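Budgeting for two arms with hands vs. two arms with grippers, small shop
Equipment & Planning > Buying Advice

benchrat_ok

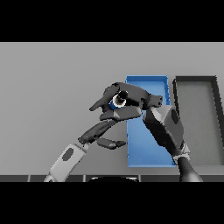
So I've got until May to spend a grant-ish pot of money from my boss (he calls it the "go figure it out" fund) and I'm trying to decide how much of it goes to hands. We do small batch sorting and kitting, mostly little capped bottles and tubes, lots of different sizes, and everything gets moved between trays all day long. Before buying anything I've been working it out in simulation, two arms over a light gray table, a blue tray and a dark gray one, and the multi-finger hand curls right around a small cylinder with a black cap. I love it! But my budget for end effectors is 3,000 per side, and the quote I got from Lisik for one hand eats all of that before I've bought a single cable or spare finger. The Trilluritz two-jaw gripper is way under. Arms are already approved so please don't talk me out of the arms.

Has anyone gone hands first and been happy with it? Or did you go cheap and upgrade?

tallpaul_cnc
Cheap and upgrade, every time. We bought jaws for both sides and spent the leftovers on fingertips, a decent stand and a second set of trays. A capped bottle is about the friendliest thing you can ask a gripper to pick up. What are you going to do with all those joints?

mossandmotors
Going to disagree with Paul a bit. Depends on the mix. If it's the same four bottles forever, sure, jaws. Benchrat said lots of sizes. We had jaws with swappable tips and I spent half my mornings changing tips. Put a price on your own time and the hand doesn't look so crazy.

tallpaul_cnc
Then buy wider jaws lol

mossandmotors
Wider jaws don't fit down between tubes when they're packed in a tray, Paul.

benchrat_ok
Ha, ok, I should have said more. We have 28 part sizes right now and it creeps up every time sales has an idea. Most are round. A few are flat and annoying. The trays are narrow with raised rims, so yeah, getting in past the rim is a real thing for us.

quietservo
Two things I'd look at before you pick a side.

First, ask Lisik what a replacement finger costs and how long it takes to get one. I didn't ask, on a different brand, and we sat for 19 working days with a hand that had one dead finger. If you can only afford the hand and no spares then I'd say you can't afford the hand.

Second, check the payload after the hand goes on. Your arm has a number on the brochure and the hand gets subtracted from it. Bottles are light, so you're probably fine, but run it anyway.

Also, a clean grasp in sim tells you the fingers can reach. It doesn't tell you much about slipping. I'd keep a line in the budget for fingertip pads and expect to buy more than one kind.

benchrat_ok
That's the kind of thing I needed, thank you. I hadn't put in anything for pads. Emailing them tonight about the fingers.

gluegun_gail
Why do both sides have to match? We run a hand on the left and a plain gripper on the right. The gripper does the boring pick and place and the hand gets the weird stuff. It cut our end effector bill a lot, and the only downside is you have to think about which side of the table the weird stuff lives on.

tallpaul_cnc
ok I can live with Gail's version

mossandmotors
Same, with the caveat that your programming gets uglier. Two tools means two sets of everything. We tried it and I grumbled the whole way through.

gluegun_gail
It's true, there's grumbling. Still cheaper than a second hand.

benchrat_ok
Hmm, I really like that. My sim already has the two arms reaching in from the near side with the trays set out past them, so I can swap the tool on one and see if they get in each other's way. If the one gripper leaves me money for spares and pads I might even squeeze in the Mao mounting plates, which are 277 each.

quietservo
Do you need the Mao plates? We had ours cut at a local shop for less.

benchrat_ok
Probably don't need them, I just want them. They have the cable slots.

tallpaul_cnc
drill a hole

benchrat_ok
Update: Lisik wrote back. Spare fingers are in stock and sold one at a time, and they'll hold the quote through May. So the plan for now is one hand, one Trilluritz gripper, two spare fingers, a pile of pads. Plates are on the maybe list. I'll post again once the boss has seen the spreadsheet.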